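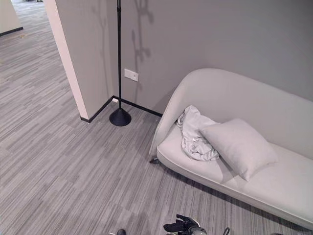 **Light grey couch going dull, what's safe to use?**

The seat cushion on ours is nearly white and the colour is going flat where we sit. The tag is gone. Is water okay?

*posted by Ekham*

---

**Fisier**

Vacuum first, then test a damp white cloth somewhere hidden. Leave it overnight before doing the rest. Do the throw pillow too or it won't match.

**Tundent14**

I paid $50 for a cleaner. Looked fine after.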